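Home Paint & Color > Walls and Ceilings
Reading time: 4 min
Search this forum Enter keywords Advanced

Thread: Gray walls in a north-facing room, talk me into it (or out of it!)

**nisha_v**
OK color people, I need you. We moved in last September and the dining room is still builder beige. It faces north, gets maybe two hours of decent light, and I have wanted a gray room since I was in college. My sister says gray in a north room is like living inside a filing cabinet. My husband says "whatever you want," and you all know how helpful that is.

I've got 477 square feet of wall to cover once you take out the window and the doorway (yes, I measured, twice!). I'm down to two test pots, one warm gray with a bit of brown in it and one cooler gray that goes toward blue. I love the cool one. Am I nuts?

**KvidoH**
You're not nuts but your sister is right. North light is already blue. Put a blue gray in it and by November you'll be eating dinner in a coat. Go warm.

**esperanza_paints**
Oh I am so happy to see this thread, I could talk about gray all day long! I completely disagree with Kvido. A cool gray in a cool room can be gorgeous if you quit fighting the light and put something creamy next to it.
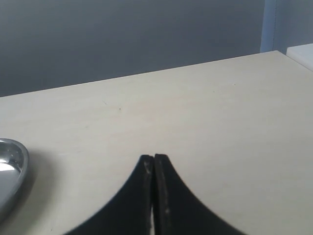 Undertones only show up when there's a neighbor to compare them with. Paint a big patch of gray by itself on white drywall and you'll swear it's plain gray, and then a sofa or a rug moves in and suddenly it's lavender. So look at how that matte gray goes a little blue behind the cream table, and then how much calmer it looks beside the pale blue panel on the right. Same paint! The cream wakes the blue up and the pale blue quiets it down. I used a gray in that family in my own hallway (Skurkeo makes it, the name is Maurya, and I have no idea what a Maurya gray is supposed to be) with cream trim, and I grin every single time I walk through.

Nisha, what color is your table?

**nisha_v**
Oak, sort of honey colored. Orange if I'm being mean about it.

**esperanza_paints**
Even better! Orange and blue are opposites, the oak will glow.

**KvidoH**
The oak will look MORE orange. That's what opposites do. She just said she doesn't like the orange.

**nisha_v**
I said if I'm being mean! Most days I love it, it was my grandmother's.

**E_Halliday**
Painted houses for a living for a long time, so two cents from the ladder. You're all arguing about hue and the finish matters as much. Whatever you pick, get it in matte. Eggshell in a room with one window will catch the light sideways and show every roller mark and every drywall seam you own. Matte keeps it even and the only variation you get is the light falling off toward the corners, and that part's pretty.

Also paint your samples on big poster board, two coats, and leave a white border off. Move them around the room for a few days. Morning, noon, lamps on.

**KvidoH**
Agree on the poster board. Disagree on matte in a dining room. Spaghetti sauce.

**E_Halliday**
The good mattes wipe down fine now. I used Nollano's scrubbable one on a rental with three kids in it and it held up great.

**kgarg**
Can I add one thing nobody has brought up, which is metal? I got completely hooked on this last year when we redid our kitchen at the Trarnis Street place. Brushed steel is gray too, and it's the best free color tester in your house. Take out a steel mixing bowl, turn it upside down under the lamp you'll be using and look at it.
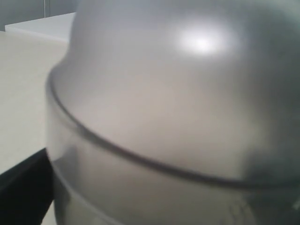

You'll get a whole strip of grays off that one curve, warmer where the bulb hits and darker where it turns away. Then hold your sample card next to it. If the card looks dingy against the steel, the gray has too much brown for that lamp. If it looks purple, too much blue. I went through 33 sample cards this way and had an absolute blast, ask my poor family.

**KvidoH**
Steel reflects whatever is around it. You're matching your paint to your shirt.

**kgarg**
Brushed steel, not polished! It blurs everything. But fine, wear a white shirt.

**esperanza_paints**
Kamlesh I'm trying this tonight!!

**nisha_v**
Update! Did the poster boards and the bowl thing. The warm one went totally muddy after dark. The cool one next to the oak made me gasp a little, in a good way. Two gallons of matte ordered, $173 with the primer, rollers and tape. Sister has not been informed.

**KvidoH**
Get warm bulbs at least. 2700K.

**nisha_v**
Bulbs I will give you, Kvido. Starting on the window wall Saturday, photos after the second coat.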